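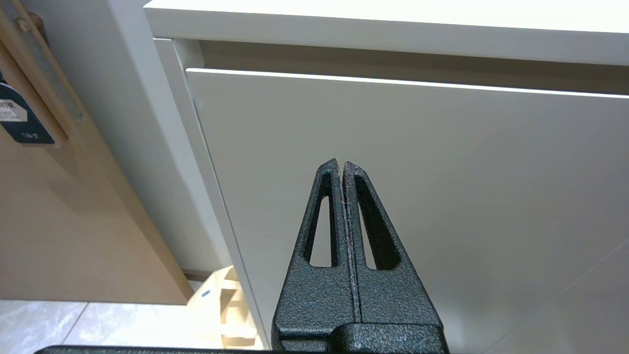 Kobe Dekker wrote in to ask whether a student who has never programmed anything can join the Brimville Robotics Club partway through a term, and whether the drawer task is as hard as it sounds. The short answer is yes to the first question. The longer answer is spread over the rest of this page.

Who can join?

Any student in Years 9 to 12 who lives in Brimville or goes to school here. You don't need your own laptop and you don't need to have taken a computing class. Students who start mid-term are put in a group that is already running.

When do you meet?

Wednesday after school. The room opens at 3:45 and we pack up at 6. Students who need to catch the early bus can leave at 5:30 as long as we have a note from home.

What is the Grimow Challenge?

It is the competition our senior group enters each year. Teams program an arm to do ordinary household jobs: opening and closing drawers and doors, picking up flat objects, and moving things along a countertop. Each team gets 3 attempts per job and the best one counts. A run is worth up to 700 points.

Why drawers?

The organizers like them and so do we. A drawer has to be pulled straight or it binds, and a student can see right away when the angle is off. Drawers with no handle are harder, and most groups leave them until second term.

Do students work on the arm the whole time?

No. A normal session is half planning and half running. Each group writes down what it wants the arm to do, tries it in the simulator, and then books a slot. Groups that skip the planning sheet lose their slot to the next group.

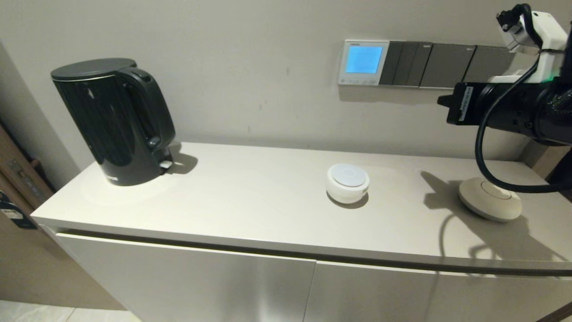 Arm over the countertop, with the kettle at the other end.

What does it cost?

The fee is $45 a term, which covers parts and printing. The competition trip is extra and is billed separately in August. If the fee is a problem, email us. The Bosman Fund pays for several students each year and we don't ask for paperwork.

What software do you use?

Beginners use Mastero, which works with blocks you drag into order. Seniors move to Python when they are ready. The senior program is around 4,000 lines, much of it written by students who have since graduated. Please read the comments before deleting anything.

Is it safe?

Students tie back long hair, take off lanyards and keep their hands out of the work area while the arm is powered. One student in each group holds the stop button and does nothing else during a run. The arm is set to a slow speed for all junior groups.

Can parents come and watch?

Yes, on the last session of each term. Chairs are limited, so bring one if you can.

My child missed two sessions. Will they fall behind?

Probably a little. Groups keep a logbook with what they changed and what happened, and reading it is the quickest way to catch up.

Who do I contact?

Anjana Sivakumar looks after enrolment and fees. Leave a message at the school office or use the form on the club page. Messages sent on the weekend are answered the following week.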